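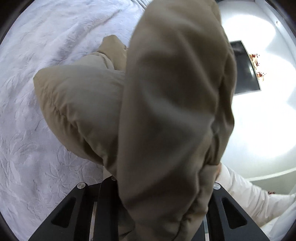

Khaki fabric, like the shell of a padded garment

Smooth, slightly glossy outer fabric, photographed on the bed on a white plush blanket. The stitched-looking puckers are where padded garments resist a flat fold, so they get pressed down first and the broad panels last.

About this page

The gallery belongs to the winter storage notes kept by Lahcen Shawky and Hatem Alaoui for the Wakuro clothing log. It covers padded outerwear only. Knitwear and bedding have their own pages.

Items are laid out on the bed before folding. The blanket stays on. Its short pile keeps slippery shell fabric from sliding while the sleeves are brought in, and it is easier on the knees than the floor.

Folding order

Close all fasteners. Lay the garment face down, sleeves out. Bring each sleeve across the back, flatten it from shoulder to cuff, then fold the sides to the center. Fold up from the hem in thirds. Press the air out with the forearm -- the palm leaves creases in glossy fabric.

Do not roll. Rolled pieces came out of the October box with fill pushed to one end and took two days on a hanger to recover.

Storage

Padded items go into the Erkeo fabric boxes, 27 liters each, one heavy garment or two light ones per box. Vacuum bags were dropped after the first season.

The khaki jacket is entry 453 in the log. Weight on the kitchen scale with pockets emptied: 1,420 grams. Shawky lists it under "heavy," Alaoui under "medium" -- the log currently follows Shawky.

Labels go on the short side of the box, facing out. Write the entry number first, then the color.

Page last revised Sunday, March 18, 2018.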